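Berolberg Guesthouse, Vestau
Linen and Housekeeping Assistant, part time

We are looking for one person to join the linen room from September. The job is mostly washing, folding and stocking, with some room cleaning on busy mornings. You would report to Kaja Rimkutė, who runs housekeeping.
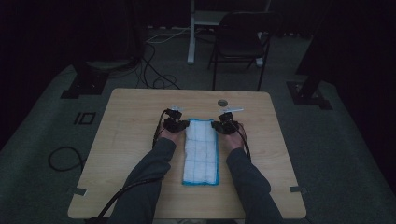
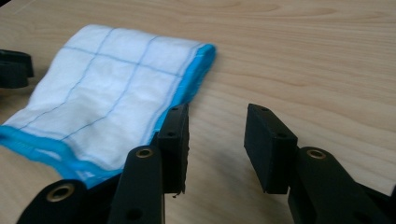
What the work involves

Sorting and loading the morning wash. On a full day we put through roughly 100 pieces, more after a group leaves.
Folding towels, sheets and cleaning cloths to the house pattern and shelving them by floor.
Setting aside anything torn or stained and writing it in the mending book.
Restocking the two supply closets before 2 p.m.
Helping to turn over rooms on the upper floor when the house is full — usually two or three mornings a week in the fall.

Hours and pay

Shifts start at 7:30 a.m. and end at 1:30 p.m., four days a week. The schedule is posted two weeks ahead. Weekend work is shared out evenly among the staff. Pay is 367 a week before tax, with a paid lunch break and a staff meal. After the trial month you get a bus pass for the Vestau line.

Who we want

Hotel or laundry experience is useful but you do not need it. You should be able to lift a full linen bag, stand for most of a shift and get here on time. Basic English is enough; several of us also speak Romanian or Lithuanian. You will be shown the machines and the folding during your first week, and that week is paid at the full rate.

How to apply

Send a short letter and the name of one person who can speak for you to Costel Tănase, Berolberg Guesthouse, 484 Sperling Road, Vestau. You can also leave it at the front desk between 9 a.m. and 5 p.m. Please say when you could start and which mornings you cannot work — a few lines will do. No photo is needed.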